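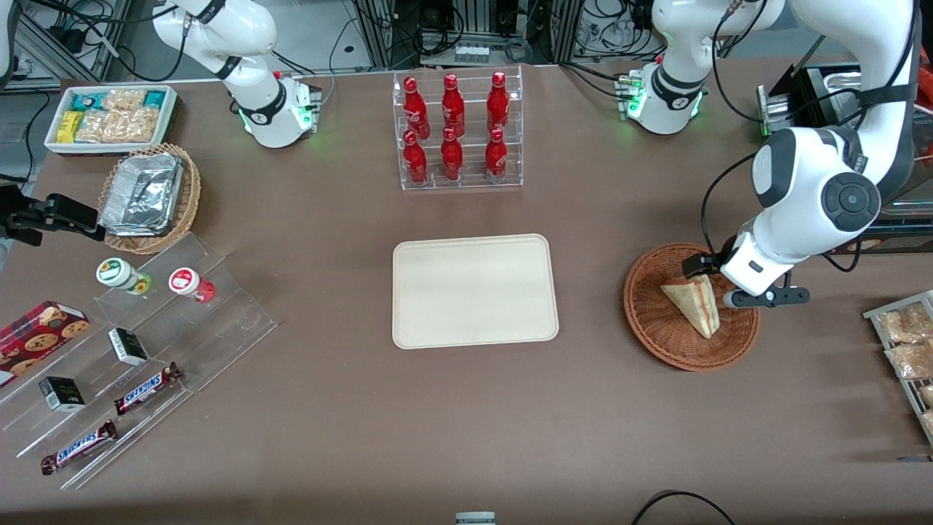 What do we do with a trial when both arms end up over the same item?
We keep it and mark it as shared reach. The first arm to close its fingers gets the pick. If neither closes within 14 seconds the trial is stopped and logged as a stall. A stall counts against the method, the same as a drop.

Minutes, two-arm serving study, December meeting
Place: Wiltanlow, upstairs room
Start: 2:05 p.m.
Chair: Marianna Bielecka
Notes: Ilaria Mancuso
Also present: the bench group, two from Grasamard by phone

The question above came up before the meeting opened and the chair asked for it to go at the top, as it has been asked at three meetings now.

1. Last minutes

Accepted with one change. Under item 4 the word "grasp" should read "approach". Ilaria has fixed the shared copy.

2. Where the study stands

The plan calls for 2000 demonstrations across the snack and drink table. The training set was frozen at the end of last month. Four demonstrations were left out for bad joint logs and will be recorded again after the holidays. They are not in any result below.

Marianna went over what is being compared, for the Grasamard people. Method A trains one policy for both arms together. Method B, which we call Stastico in the code, trains one policy per arm and passes a short message between them at every step. The message says which item the arm is heading for and how sure it is. Both methods see the same demonstrations and the same camera views.

3. Results from the test round

The test round was 403 trials for each method, with the same start layouts in the same order. Stastico finished 65 more trials than Method A. Most of the difference is in layouts where the two arms have to work close together. On layouts with the arms well apart the methods are close, and Marianna does not want a claim made there.

Sandwich wedges are still the hardest item for both. The usual failure is the fingers coming down on the bread at a slant and pushing the wedge flat against the basket. Bottles are the easiest. Foil containers are in between. Lids get dented, but under the current rules a dent is not a failure.

Grasamard asked if the gain could come from Stastico being a larger model. Ilaria said the two were matched for size before training and she will send the settings file. Grasamard also asked if the message is being used at all. There was a short test with the message set to zero, and the close layouts got worse. That test was small and only run on one checkpoint. Agreed that it has to be repeated in full before it goes in the paper.

4. Scoring

Long discussion. Two people scoring the same videos disagreed mostly on what counts as a finished placement when the item lands partly on the rim of the tray. Three options were raised: count it, don't count it, or give half credit. Half credit was turned down because it makes the tables hard to read.

Decision: an item on the rim counts if it stays put for two seconds after the gripper opens. Old videos will be scored again under this rule, both methods, by someone who has not been told which method is which.

The dent rule stays as it is for this paper. Marianna wants it noted that she would prefer a stricter rule for the next one.

5. Gripper speed near soft items

The Czerwiński controller lets us set a closing speed per item class. So far we have used one speed for everything. Ilaria tried a slower close on the wedges on one afternoon and thought it looked better, but she did not log it as a test and asked that it not be quoted.

Agreed to run a proper comparison on wedges only, with Stastico, slow close against normal close. No change to the main results.

6. Layout sheets

The start layouts are drawn on paper and two of them do not match the files. Sheet numbers and file numbers need to be the same before the repeat runs. Baskets are to be set down with the handle marks on the sheet, if the basket has handles, and otherwise by center point.

7. Paper

Draft of the methods section is done except for the message format. The results section waits on the new scores. Title still open. Grasamard would like "serving" in it, Marianna would like "two-arm" in it, and there is room for both.

Actions
Ilaria: send settings file to Grasamard. Correct the layout sheets.
Marianna: write up the scoring rule and find a blind scorer.
Bench group: full zero-message run, then the slow close comparison, in that order.
Grasamard: comments on the methods section before the next meeting.

8. Any other business

The phone in the upstairs room cut out twice. Next meeting will be in the downstairs room, same time, January.

Closed 3:40 p.m.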